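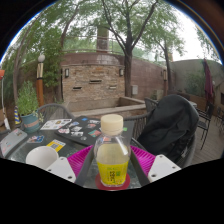 The Fladar 1000 is a tabletop turntable made for people who grew up on hip hop and still want to hear it off vinyl. It plays at 33 and 45, has a belt drive and a proper counterweight on the arm, and the low end that comes out of it is wonderful. Kick drums land where they should, and you can pick out the crackle the producer sampled from the crackle on your own copy! We like it best outdoors, on a July evening with a mixtape reissue going. A round glass-topped patio table holds it fine if you fit the soft feet, and you can keep your drink on a red coaster next to it (please use the coaster, glass passes every little knock straight to the needle).

Turntables > Belt drive > Fladar 1000

3 min read

What's in the box
Turntable, platter, felt mat, dust cover, Irinano cartridge already mounted, soft feet, 45 adapter, power supply. The cartridge is set up at the factory, so you only have to balance the arm.

The Irinano cartridge
Kevin Betancur tried it on 182 rap singles and albums from his own shelves before we settled on it. Fast verses stay clear, even on the inner tracks where cheaper needles start to spit. Loud 12-inch singles are a joy. It does ask for clean records – a quick brush before each side is plenty.

Speakers
There's a phono stage inside with a switch at the back, so powered speakers plug straight in. We've had it running with the small Fröhlich pair and couldn't stop pulling out old posse cuts. If you own an amp with a phono input, flip the switch to OFF first or everything will sound fuzzy and far too loud.

Scratching
The belt isn't built for it. For cutting and juggling, have a look at the direct drive Fladar 1174, with its heavier platter and pitch slider.

Colors and price
Black, cream or walnut, $367. Spare belts and needles are kept in stock.

Contact: Wamico support desk | © Wamico, 1 January 2026 | Back to top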